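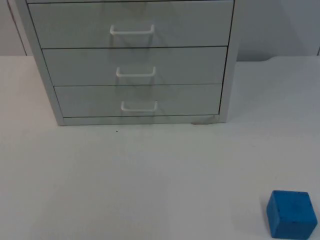 Photo: Codimano / Dec 6, 2020

1/ Going to be a grouch about small drawer units for a while. Mute me if you just bought one. I know it's December and half of you are "getting the desk sorted before the new year."

2/ The claim, as Zurnow puts it in their tidying guide: give every small thing a drawer and your desk stays clear. Three drawers in a stack, same pull on each one, all very calm to look at. I've read the guide twice and I still can't find the part where anyone explains how you remember what's in which.

3/ Look at the handles. All the same white bar, one under the other. Very neat. Now it's 11 at night and you want the tape. Which one do you pull? I pull all of them. Every time.

4/ "So label them." Sure. The guide says labels are "visual noise" and you should "let your hands learn." My hands have had 40 days. My hands have learned to start at the top and work down.
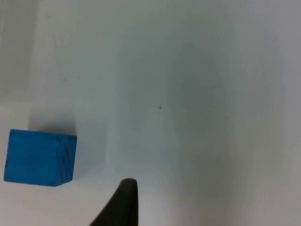
5/ The other thing I don't buy is the single object test. You pick one thing that's always out on your table – a toy block, a glue stick, whatever – and find it a home before you touch anything else. Supposed to build the habit. Fine, but one block was never my problem. One block on a table looks great! My problem is the chargers.

6/ And a kid's block with the paint getting nicked along one edge has a job already. It gets played with. Put it in a drawer and it'll be back on the table before lunch, where it was doing no harm in the first place.

7/ Someone is going to tell me I bought the wrong unit. Maybe. Mine is the Foneo, $58 before shipping, and it's well made as far as I can tell. The drawers slide. I have no complaint about the drawers as drawers.

8/ I did go through the reviews, all 518 of them, over two evenings (don't ask). Tons of people said it looked nice. Far fewer said what they keep in it. The ones who did mostly said "odds and ends," and I could have told you that for free.

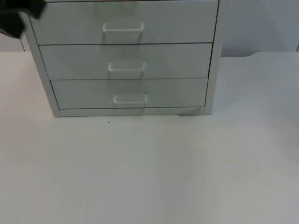
9/ Height is a real question, by the way, and the store page skips right past it. Set a unit like this up on a table and the bottom pull is down near the tabletop. If you keep a mug or a stack of mail in front, you're moving the mug and the mail every time. So the bottom drawer turns into the place for stuff you never want. Mine has 4 dead pens and a warranty card for a toaster I no longer own.

10/ What I've gone back to is a bin. Plain, white, no lid. You drop the thing in. You look down, and there's the thing. The Zurnow people hate bins – "a bin is a decision you put off" – and yes, that's exactly what I want at the end of the day, a decision put off.
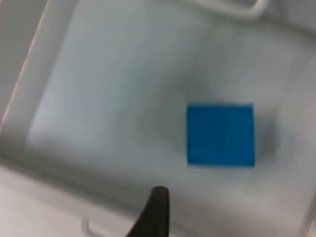 One blue block, one white bin. Found it on the first look.

11/ Before the bin people get smug: it only works while it's shallow on stuff. Fill it halfway and you're digging, and then it's a drawer with no front. I've been there too.

12/ A few of you asked about the Birhane trays, the ones that sit inside the drawers. Haven't tried them. I'm doubtful about buying something to organize the thing I bought to organize things, but if you've used them for a few months, tell me what's in yours right now. No going to check first.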